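Home | Tickets | Knowledge Base | Purchasing Help | Contact

Reading time: 6 minutes

Ticket: Which gripper and how many arms to budget for, bowl and ball task, Sukville site
Opened by: Abundio Mendoza, Sukville
Handled by: Rutilio Trujillo, Contreras equipment planning desk
Status: Open, waiting on customer
Priority: Normal

Abundio Mendoza wrote:

Hello to everyone at the desk, and thank you again for being so patient with us on the last order. I have a buying question this time and I'm hoping to get it right before the money is spent.

We are planning a small handling cell for the Sukville shop. The job is to take an open bowl with something loose inside it, lift it, and set it down where it belongs without spilling. Our people in Bastville have been running the simulation so we can settle on the equipment first, and we have until the end of February to turn in the request. The ceiling is 2,000 for the gripper and its spares. The arm itself comes out of a different budget, so please don't worry about that part.

The trouble is that our first quote is for the Vendavura two-finger gripper with the curved fingers, and my boss would like to know why we can't use the flat parallel one we already have on the shelf. I told him the curved one seems to suit a rim better, but "seems to" doesn't go very far on a purchase form! I'm adding a view from the simulation so you can see the layout we have in mind.

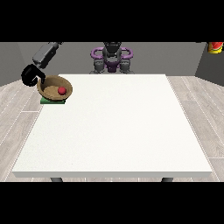 Curved gripper at the left side of the bowl, green pad under the bowl, red ball inside.

A few things you will probably want to know. The bowl we'd be using in the shop weighs 400 grams with its contents. The pad stays on the table as a set-down spot. We would like to run 55 lifts a shift to begin with, and go up from there if everybody is happy. The table is a good deal bigger than the task needs, I know, but we were thinking of adding other work to it next year and I'd hate to buy two tables.

Also, do I need to put a second arm in the request? One of the fellows says we will regret it if we don't.

With thanks,
Abundio

Rutilio Trujillo replied:

Good morning Abundio, and what a nice clear ticket. I wish they all came in with the weight already filled in.

Let me take the gripper first. Your boss is asking a fair question and I don't want to talk you into a purchase you can do without. A flat parallel gripper can hold a bowl by the rim. Where people run into trouble is a rim that is thick or rounded, so that flat pads only touch it along a narrow line, and then the bowl can swing a little once it leaves the table. With a loose ball inside, a little swing can be enough to matter. Curved fingers can reach around the rim from both sides, and that gives you some help against the swing. At 400 grams you are not asking much of either one as far as strength goes, so I would leave grip force out of your argument completely and talk about the hold.

What I'd like to see before I sign off on the quote is the grip with the bowl off the table. The view you sent tells me where things sit, and I can see a finger dipping over the rim, but I'd like a look at both fingers and at how level the bowl stays. Could Bastville send one of those? Please ask them also what friction value they are using between the finger and the rim. If it was left on a default, the grip may look better on the screen than it will in your shop, and I have seen whole budgets built on that one number.

On the second arm - please don't add it yet. For one bowl going to one spot, a single arm will do. If your other work next year calls for two hands, that can be its own request with its own reasons, and you'll have an easier time getting it approved.

Warm regards,
Rutilio

Abundio Mendoza wrote:

Thank you Rutilio, that is a relief about the second arm. Bastville got back to me quickly. You were right to ask about the friction, by the way. It was on the default setting and they are going to lower it and run it again over the next few days. In the meantime they sent me this view of the lift.

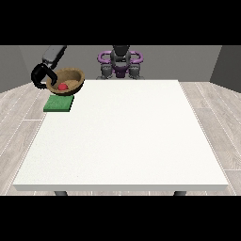

Bowl held by its left rim over the pad, one finger outside and one hooked over the inner edge.

The bowl leans a little toward the front, as you'll notice, and the ball is sitting toward the front too. Is that something to worry about? I don't mind it myself but I can hear the question coming.

Abundio

Rutilio Trujillo replied:

Very helpful, thank you. The lean is about what I would expect from holding a bowl at one side, because all of the weight is hanging off that one place. It's small here and the ball is low down in the bowl, so I wouldn't hold up the purchase for it. I would write it down, though, and ask Bastville to try it again with the bowl filled the way your shop will fill it. If the lean gets worse, there are grippy finger sleeves you can buy, and they are a much cheaper fix than a different gripper.

So for the request, dated January 21, 2018 as on your draft, I would put in:

- one Vendavura two-finger gripper, curved fingers
- 6 spare finger sleeves
- the mounting plate, if your arm didn't come with one (please check the flange first, the plate is easy to double order)
- one spare pad for the set-down spot

I'd hold back a bit of the 2,000 for shipping, and for a second set of fingers if you go over 55 lifts a shift. Fingers wear at the tips and you'll want a set in the drawer by then.

Do keep the flat gripper you have on the shelf. Once the new friction runs are in, have Bastville put that one in the simulation as well and lift the same bowl with it. Then your boss has the two side by side, and if the flat one does fine, well, you've saved your money and I'll be happy for you all the same.

I'm leaving the ticket open until you have those runs. Send them whenever they're ready, and tell me what you find on the flange.

Rutilio

Contreras equipment planning desk | Contact us | Copyright 2018 Contreras | Back to top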